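Filed under: Automation Notes | Service Work

Emptying the Bin, Part Two: Loose Trash and the Two-Handed Problem

Edness Bulletin, 3 July 2022

The last installment dealt with floor care, where machines have been useful for years because a floor is flat and the tool stays pointed at it. Several readers who manage buildings wrote back to say that floors were never their main labor cost. Their cost is the room pass: someone walks in, picks loose trash off whatever surfaces it has been left on, drops it into a container, and moves on.

The room pass is a good test for general-purpose machines because each part looks solved when taken alone. Legged robots can walk. Arms with decent hands can pick up a paper cup. Cameras and a trained classifier can tell a wrapper from a phone charger most of the time. The pass requires all of it at once, on one body, with a container along for the ride.

I'll start with the container, which gets less attention than it should. There are three usual ways to handle it. The bin can stay by the door, so that every item costs a round trip. It can be mounted on the robot, which adds width and fixed weight. Or the robot can carry the bin in one hand and work with the other. The third option is what people do, and it suits a room with several low-density pickup points. It also takes one arm out of the manipulation budget for the entire job. 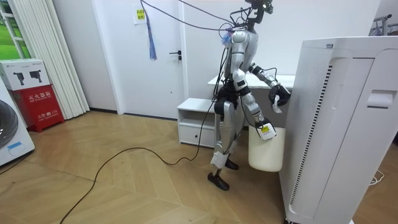
Bin in one hand, the other up at the corner of a tall appliance.

The two ends need different things. The carrying side has to close on a thin rim and hold, with enough stiffness that the bin doesn't swing into the shin during a step. A simple gripper is fine for that, and arguably better than fingers. The picking side needs to deal with paper, film and small tubes, at heights from knee level to above the chest. Two identical end effectors would be a compromise on both jobs. Matching each one to its duty is sensible, provided the operator accepts that the robot now has a handedness and that its path through the room must respect it.

Handedness matters more than the spec sheets let on. If the bin is on the wall side, the picking arm faces away from the desk. The robot then has to turn around or reach across its own torso, and a cross-body reach with a hanging load on the opposite side is an unpleasant thing to balance. A planner that treats the room as a list of items sorted by distance will get this wrong regularly. It should sort by approach direction first, then by distance.

Reach height is the second item. Desks are forgiving. The top is flat, its height is predictable, and the hand can come down from above. Tall appliances are less forgiving. Once the surface is near the level of the cameras, the view of it turns shallow, and a folded sheet of paper lying flat becomes a thin bright line. Depth sensors return poor data on white material against white plastic at that angle. A person compensates by patting around until something moves. A robot can be made to do the same, but it needs touch sensing good enough to notice a few grams of paper, and most hands sold today don't have it. 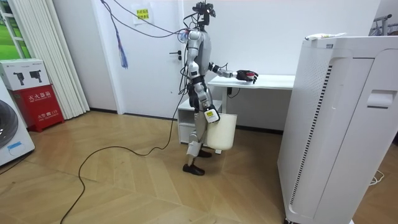

Eusebio Barrios wrote in to disagree with last issue's emphasis on hands. His argument is that grasping failures are cheap, since the item stays in the room and can be tried again, whereas a wrong decision about what counts as trash is expensive the first time it occurs. He would spend the whole development budget on the discard decision and put up with a clumsy gripper for several more years.

I agree with half of that. The retry is cheap only if the item ends up where it started or somewhere equally reachable. A crumpled tissue nudged off the back of a cabinet is no longer a tabletop pickup. It is a floor pickup in a narrow gap, and I have seen no walking machine that I would trust with one. Grasp failures therefore have a tail, and the tail is where the labor savings go.

Some figures from the human side are useful here. Gallardo, a contract cleaning firm, let me look over its room log for the Zitdale office site for January. The log covers 1,872 room visits. A typical cleaner covers 46 rooms in a shift, and the loose-trash portion of a visit takes almost 20 seconds. Most of the remaining time is wiping, bagging and walking between rooms. Any machine that handles loose trash alone is competing for that small slice, and it has to get itself through the door as well.

That arithmetic discourages a single-purpose product. It is less discouraging for a machine that runs overnight, when elapsed time is nearly free. A robot that spends several minutes on a room is acceptable if no one is waiting for the room, and if no one is being paid to watch it. The second condition is the hard one. Supervision is what breaks most of the service-robot budgets I am shown, and the vendors tend to leave it in a footnote.
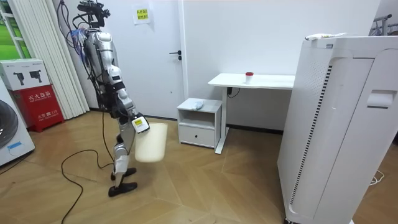

The discard decision deserves a fuller treatment than Barrios's letter had room for. Classifiers are usually trained to name objects, and the name of an object doesn't settle whether it should be thrown out. Context helps a little: position, condition, whether the thing is open or closed. Take a small cup with a lid on it, standing on a desk, against a crumpled white thing on top of a bedside cabinet a step away. The crumpled one is a fair candidate on condition alone. The cup is not decidable from its looks. It might hold coffee, pens or nothing. A cleaner would lift it, feel the weight, and decide, often wrongly on the side of leaving it. I would want a robot biased the same way, with a log entry for each item it declined, so that the site can tighten the rule later.

Dulesine, a rule editor that Gallardo has been trying for its human crews, takes this approach on paper. Each site lists surfaces that may be cleared and surfaces that may not, plus a short list of things that are always trash. The crews find it tedious. It would transfer to a machine with few changes, and I suspect that is the most practical preparation a building manager can do at the moment. Writing down what the cleaners already know costs little and does not depend on which hardware wins.

Cables are the third item. Many research humanoids are still run with lines overhead and a power or data line on the floor. For a lab this is the correct choice -- it allows long sessions and keeps the heavy computing off the body. For a room pass it changes the problem. A line trailing in an arc across the floor is an obstacle the robot brings with it, and it also constrains which way the robot may turn. Results obtained on a tether are valid for hand work and for short-range stepping. I would not extend them to a corridor with 46 doors on it.

Battery operation trades that constraint for another. Standing costs energy on legs, even when no work is being done, and a bin held away from the body adds a steady load at the shoulder. A wheeled base with a lift column stands for free. In an office with level floors I have difficulty making the case for legs, and the better arguments I have heard concern homes, where there are thresholds, stairs and laundry. 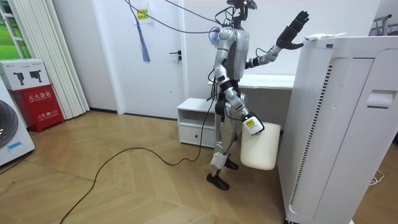
Should a facilities manager put a humanoid in next year's budget for trash collection?

Budget for a trial if there is staff time to run one properly, and leave the cleaning contract as it is. A trial should use real rooms, and the number that counts is rooms finished per hour of human attention. Items per hour is easy to inflate by staging the items. Ask to have the bin handled too: carried in, kept upright, emptied, and relined. Relining is the step I have yet to see attempted. It involves a thin film bag that clings to itself, two hands working at once, and a machine that has to put the bin down first in a place from which it can retrieve it.

For anyone writing a trial plan, I would include the following measurements.

Rooms completed without a person entering, as a share of rooms started.

Items left behind, split into "not seen," "seen and declined," and "tried and dropped." The three call for different fixes and should not be added together.

Items discarded that should not have been. Report the raw count, with a note on each.

Contacts between the bin and furniture. Most trial reports omit this. A container carried at knee height passes close to drawer fronts, desk legs and appliance sides, and the arm holding it is usually the one the cameras are not watching.

Time spent on surfaces above chest height, reported separately from desks and low cabinets.

The state of the art, on the evidence I have, is that the individual motions are credible and the shift is not. The next installment covers bag handling, with notes on 2 liner dispensers that claim to be designed for grippers.

You are receiving the web version of this bulletin. To get it by email, enter your address and confirm the link we send you. We use cookies to keep you signed in and to count page visits.

Comments (4)

mopbucket_ops
The supervision point is dead on. Our floor scrubber was sold as unattended. It has an attendant.

R. Tellier
Has anyone tried putting the bin on its own small cart that follows the robot? You'd get both hands back for the reach. Docking would be annoying but I'd take annoying over one-armed.

halfshift
Reply to R. Tellier: we looked at follower carts for linen. They are fine in hallways and a nuisance in small rooms, because the cart parks exactly where you need to step back. Might be different for something as light as a wastebasket.

Noor
Please do cover relining properly. Also, what does "always trash" look like on those site lists? Ours would be banana peels and then an hour of arguing.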